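Setting Up and Looking After a Two-Arm Sorting Cell
Project report, second semester
Group members: Tove Bach, Malou Bisgaard
Supervisor: Grethe Thygesen

1. Background

Our task was to take over the table cell from the group before us and bring it to a state where other students can use it without asking for help every hour. The cell has two robot arms clamped on a wooden table. Each arm has a gripper with two black fingers and a small camera at the wrist. There is also a fixed camera which looks over the workspace. The arms move small blocks between plastic baskets and containers. This job is simple, but it shows very quickly if something in the setup is wrong.

In this report we write mostly about the mechanical side and the daily care. The software is described in the report of Vibeke Hauksdóttir, who worked on the Heltano control program in the same semester.

2. Condition at the start

When we received the cell, both arms could move, but the gripping was not reliable. The left arm missed the block often by a few millimetres, always toward the same side. The right arm was better in the morning and became worse during the day. We also found that one clamp under the table rail was not fully closed, and that the cable of one wrist camera was pulled tight when the arm turned to its limit.

There was no written record of earlier repairs. We asked Hanne Bundgaard, who used the cell last year, and she remembered that the fingers on the left gripper had been changed once. She did not remember if the gripper was calibrated after that. We decided to treat everything as not calibrated and start again.

3. Mechanical work

3.1 Clamps and base

We loosened the base of each arm, cleaned the contact surface, and put the arm back against the rail. It is important to tighten the clamps a little at a time and change between them. In our first attempt we tightened one clamp fully before the other, and the base turned slightly. We saw this only later, when the test positions did not agree any more, and we lost an afternoon with it.

3.2 Fingers

The fingers are held with 4 screws on each gripper. We removed them, wiped the old dust from the seat and mounted the fingers again with the gripper closed, so that the tips meet in the middle. After this we opened and closed the gripper 40 times without a block and checked the screws again. Two screws on the left gripper had become a little loose, so we added a small drop of the removable thread glue from Favham. After that they stayed tight.

3.3 Cables

The wrist camera cable got a longer loop near the last joint. We moved the arm slowly by hand through its whole range, with the power off, and watched the loop the whole time. The loop should not touch the fingers and should not hang below them.

4. Work area

The baskets have no fixed holder on the table. We discussed if we should screw down a holder, but our supervisor wanted the baskets to be free, so the users can try different layouts. For this reason the cameras must see the table well from all sides where a basket can stand.
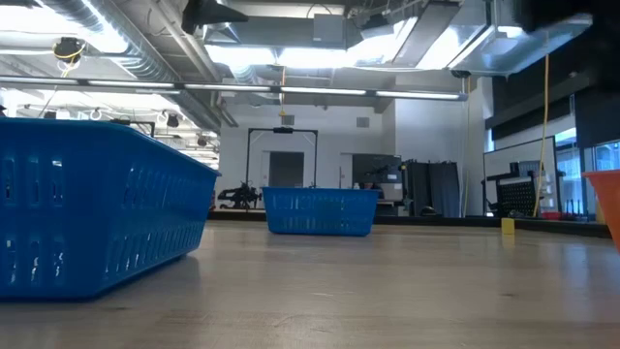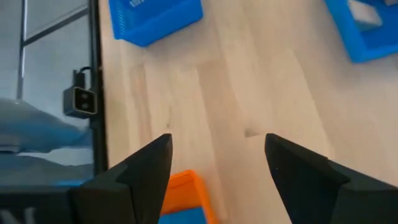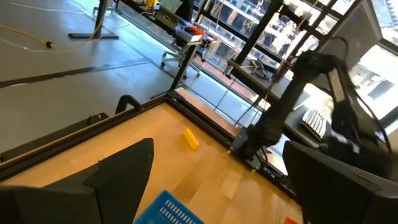 The light in the room was a bigger problem than we expected. The cell stands near large windows, and the colour of the table in the camera picture changes from morning to afternoon. We believe that this explains a part of the trouble with the right arm. We set the exposure of the cameras to a fixed value and kept the ceiling lights on during all tests, also when the day was bright. With automatic exposure the program sometimes lost the edge of the block in the reflection.

5. Calibration

For calibration we used a printed Veron board, taped flat to the table. Each arm goes to a list of positions and takes a picture at each one. It needs about 200 pictures for one arm to get a stable result. With fewer pictures the result was different each time we repeated it.

The board must be completely flat. Our first board had a small bubble under one corner and the error was much larger on that side. We threw it away and printed a new one.

6. Test

We let each arm pick and place a block 400 times, spread over several sessions. We wrote down every miss with the time of day and the place on the table. After the work on the clamps and fingers, the left arm did not show the one-sided error any more. The misses that were left came mostly from places close to the edge of a basket, where a finger touches the rim before it reaches the block. We did not solve this. A slower approach from above helps, but the cycle becomes long.

7. Care routine

We propose the following for the next users.

Before each session: check by hand that the clamps are tight. Look at the camera cables. Wipe the finger tips with a dry cloth.
Each week: check the finger screws. Run the short calibration check and write the result in the log book.
After any change of fingers, clamps or cameras: do the full calibration again, also if the change looks small.

The log book is in the drawer together with the hex keys. Please write in it also when nothing was wrong.

8. Open points

The spare finger set from Güneş was ordered in July and had not arrived when we finished this report. When it comes, the screw holes should be measured before mounting. The opening width of the right gripper should also be checked again, as we had time to measure it only once.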